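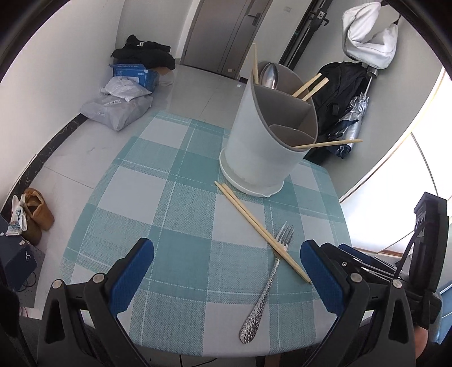 June, 9:40

Shrinkage and colorfastness, cotton table linens, second round. Continues from the Porow trials. Same water supply, same detergent, new lot from Nimri. The Clusau lot is still in the cabinet and will not be touched until the front loader is repaired.

Blanks cut 266 mm square, edges overlocked, benchmarks inked at 200 mm in warp and weft. The first set of marks bled on the pale checks, so I went over them with a sewn thread mark. Use thread from the start next time. Conditioned overnight on the mesh shelf. Humidity logger shows a dip before morning when the air handler cycled, small enough to ignore.

Wash at 60 C, line dry, flat press without steam. Two blanks per condition. I would like more, but the lot is short and half of it has a weaving fault near the selvage.

10:55

Weft readings after the first cycle:
Blank A: 200 to 194, 3.0 percent
Blank B: 200 to 193, 3.5 percent

Warp:
Blank A: 200 to 189, 5.5 percent
Blank B: 200 to 190, 5.0 percent

Warp shrinkage is over our 5 percent limit on A and sitting on it for B. The Porow cloth was under 4 in both directions. Nisreen Sabbagh thinks the Nimri cloth was stretched lengthwise on the finishing frame and is simply relaxing, in which case the second cycle should add very little. Plausible. The skew points the same way: the checks lean slightly after washing, and they were square when cut.

13:20

Second cycle out. Warp A now 188, B now 189. One millimeter each. Weft unchanged on both. Supports the relaxation idea but does not settle it with two blanks.

Color: adjacent fabric strip rated 4 for the darker dye, 4-5 for the lighter one. White areas picked up a faint tint along the boundary, visible under the light box and not at the bench. Rated against the gray scale by both of us separately, same result. Rub test dry 4-5, wet 3. The wet figure is the weak point and I expect the buyer at Irport to ask about it.

Balance drifted again during the weighings. Dry mass of blank A read 131 g on the first attempt, which is impossible for a piece that size – the tare had been left off with the steel dish on the pan. Reading struck out, repeated after zeroing. Move the balance away from the dryer vent.

15:45

Open points:
Repeat warp with a prewetted blank, no detergent, to separate relaxation from wash effect.
Ask Nimri for the finishing overfeed setting. Their sheet lists width only.
Wet rub again at 40 C wash. If it stays at 3 the problem is in the dye fixing and the wash temperature can be left alone.
Reorder multifiber strip, last roll is open.

Blanks A and B are bagged and labeled in the second drawer. Do not iron them.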